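Folk dance needs a home, and a home costs money

Our Ukrainian dance group has met in the Trajkovski hall on Tuesday nights for 13 years. The rent has gone up again, and some parents have asked whether we should move the classes online or drop the live musicians to save money. I think both ideas are a mistake.

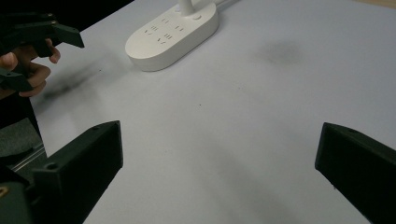
White power strip with four outlets.

A recording keeps the same tempo every time. A fiddler watches the feet of the youngest row and slows down when they fall behind. Children who learn that way listen better, and they can dance at a wedding where the band has never met them. I learned from Melaniia Antoniuk, who would stop the music halfway through a hopak and make us clap the rest. You can't do that well over a video call.

The council's culture program gave us $941 last year. That covered the hall for part of the winter and a repair to one drum. It did not cover costumes, which families still sew at home. Meanwhile the Plitidlow festival found money for a second stage and a laser show.
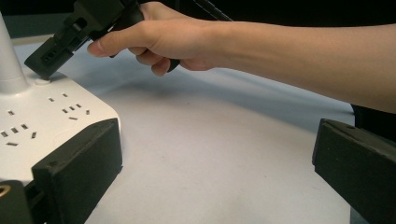
The outlets and round button, closer up.

I have nothing against lasers. But a festival lasts a weekend, and a class runs all year. If the council set aside $100 a week for each heritage group in town, all six of us could keep our rooms and pay our players something. The budget meeting is in October, and I'll be putting this to them there.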